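Durkley Community Help
Household and Storage section

Storing makeup brushes upright in an open ceramic pot

Posted by Raltura_Reader, 28/05/2018

I would be grateful for advice on the storage of makeup brushes. I own 19 brushes of different sizes, which have until now been kept in a zippered pouch. The bristles of the larger brushes have become bent, and the pouch is difficult to clean. I am considering an open pot that would stand on a white table in my bedroom.

My concerns are as follows. I do not know whether brushes should be stored with the bristles up or down. I would also like to know whether an open container is acceptable with respect to dust, and whether other small items may be kept in the same pot. Finally, I would prefer a pot that does not tip over when one long brush leans against the rim. Any guidance from members with experience would be appreciated.

3 replies

Tarkik
Member, 700 posts

Brushes that are fully dry should be stored with the bristles facing up. Brushes that have just been washed should not be placed upright, as water may run down into the ferrule (the metal collar between the bristles and the handle) and loosen the glue over time. Please lay them flat on a clean towel, with the heads extending past the edge of a counter, and leave them overnight before returning them to the pot.

With regard to dust, an open pot is suitable for brushes that are used daily. Brushes that are used only on special occasions are better kept in a drawer or a lidded box. I would recommend dividing your collection on that basis. A pot that holds all 19 at once will be crowded, and the heads will press against one another, so the bending you describe would likely continue.

The pot itself should be washed with warm water and mild soap once a month. Powder collects at the bottom and is easily overlooked.

desk_and_drawer
New member

Any cup will work. I use a drinking glass. Mine has never tipped over.

Baldursdóttir
Section moderator, 3619 posts

The first reply is correct on drying and may be followed as written. I would add the following on the choice of pot and its contents.

Stability depends mainly on the width of the base and the weight of the material. A tall, narrow glass is the least reliable choice for long handles. A low pot with a rounded body and a base slightly wider than its rim is preferable. Glazed surfaces are easier to wipe than unglazed ones, although the grooves of a shaped pot require a soft cloth or a cotton swab.
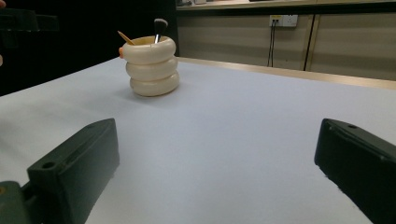 Other slim items may share the pot, provided that they are clean and dry. A wooden stick of the kind used for mixing or applying product is acceptable, but it should be replaced when the wood becomes stained. Items that leave residue, such as uncapped pencils, should be kept elsewhere. Damp sponges should not be placed in the pot under any circumstances.

I would limit an open pot to 10 brushes. Members with further inquiries on washing methods are asked to consult the brush care thread in this section before opening a new topic.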